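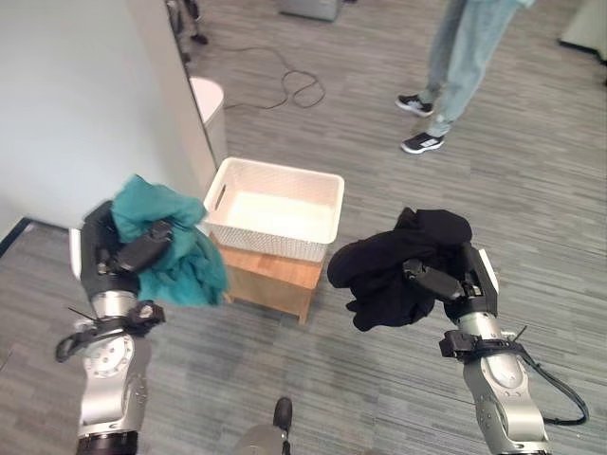
3. Set-up and Upkeep of the Laundry Cell

3.1 Layout

The cell at Clumton consists of one two-armed machine, a low stand and a single white plastic basket. It occupies part of an ordinary carpeted office, and no fencing or raised floor was installed. The task is to pick up items of clothing and place them in the basket, with either arm permitted to release first. The stand was chosen so that both grippers could pass over the rim of the basket with the elbows still bent. An earlier arrangement, in which the basket was placed directly on the floor, brought the wrists close to the end of their travel and was abandoned in July.

The position of the stand is not fixed between runs. The operator moves it by hand within the reach of the arms, and the control software, Vastel, is given no measurement of where it has been put. A second person may remain on the carpet beyond the stand during a run, facing the machine or turned to one side. Figure 4 shows the cell in use, with a teal cloth in the left gripper over the basket and a black cloth in the right.

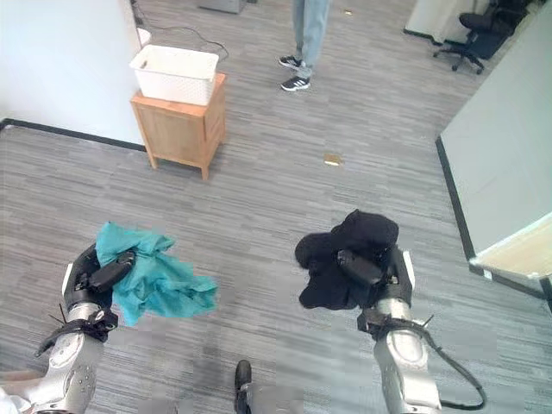 3.2 Straps and Cables

Each arm carries a black strap near the wrist. The straps are subject to gradual slippage, and a strap that has turned on the arm alters the path of the cable beside it. In the first 80 runs the cable on the right arm was the more frequent cause of a stoppage — it hangs in a wide loop on the outer side, and a loop that is too short pulls tight when the wrist rolls inwards.

The following practice was adopted. Before the first run of the day the operator turns each wrist slowly to both ends of its travel and watches the cable throughout. The strap is undone and refitted if the cable tightens at any point.

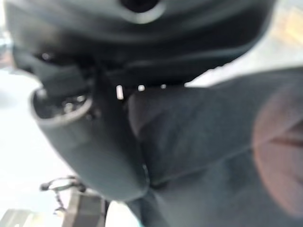 The same check is repeated after any change of gripper. It takes little time, and Huia Mudgway, who maintained the cell for the whole of the study, recorded 26 refittings under this practice, the majority of them on the right arm.

3.3 Gripper Surfaces

Cloth sheds fibre, and fibre gathers in the narrow gaps of the gripper. The fingers were wiped with a dry cloth after every 32 runs, and the gaps were cleared with a soft brush. No liquid cleaner was used. Fastenings were tightened at the same interval with the hand driver supplied by Sakai.

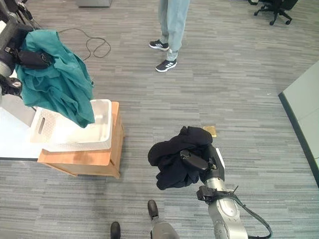
Figure 4. The laundry cell at Clumton during a run.

3.4 Faults and Repair

Stoppages were entered in the Produvano log by the operator on duty, together with the action taken. Of the 29 entries made after the new practice began, most concerned a garment held by too small a fold, which was corrected by opening the gripper and presenting the item again. The remainder concerned the cables or straps and were dealt with as set out in Section 3.2. No arm was removed from its mounting during the study. Entries that could not be matched to a recorded run were kept in the log but are left out of the results in Section 4.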